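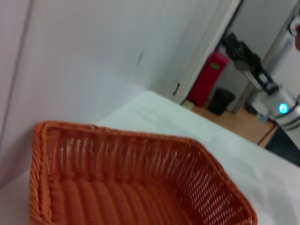
Abundio Lozano has been setting up other people's rooms for most of his working life, and he starts each one with a table. At Dunleavy, where he fits out sorting and packing rooms for small shops, the first thing to arrive is usually the work surface and the second is something to put on it. An orange woven basket with a braided rim, empty on a white table, is enough for him to begin. "I put one basket down and I walk around it," he says. "If I bump the door frame, the table is in the wrong place. I don't need a drawing for that."

He is not against drawings. He made plenty of them at Nanham, his first employer, where a room could take a whole winter to plan. One of those rooms had 447 square feet and six tables, and he says the people who worked there moved all six within a month.

"They were right to," he says. "I went back in July and it was better than mine."

Lozano likes a basket with open sides. He can see what is in it from across the room, and dust falls through. Solid bins hold more and stack better, and he orders those too, but he keeps them on the floor. On the table he wants things people can pick up with one hand.

The color is a matter of taste. He has a customer who wants everything gray. "Fine with me, but then they lose things," he says. "Orange you can find."
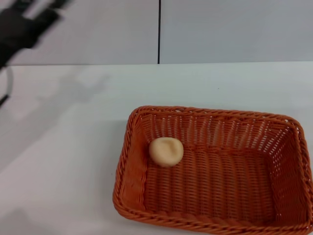

Vultero Quarterly, page 2

White tabletops come up a lot in conversation with him. They show every shadow and every crumb, and some customers find them tiring. Lozano keeps ordering them. A plain white wall with one thin dark seam running down to a white table is, to him, a good background for work, and he asks people to leave it bare for the first few weeks.

"The calendar goes up, then the phone list, then somebody's kid's drawing," he says. "I like the drawings. Put them by the coffee."

His budget for a small room is $1475, not counting labor. Most of that goes to tables. Baskets and bins come to $200, and he buys them from Druleo, a supplier he has used since Nanham. The rest is paint, hooks and a decent lamp. He spends nothing on labels. People write their own on tape, he says, and change them when they need to.

The part he is fussy about is joints. He runs a thumbnail down each one before he signs off on a room - "paper gets in there, and then so does everything else."

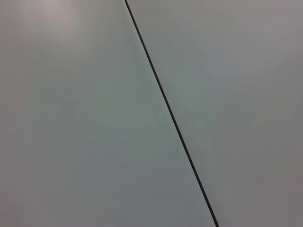
A narrow seam between two pale gray panels.

Asked whether he would fill a line that thin, Lozano shrugs. He would wipe along it and leave it alone. Filler yellows, he says, and then you are looking at a yellow line for ten years. He has two more rooms to finish for Dunleavy before he takes any time off, and the tables for the second one are still on order.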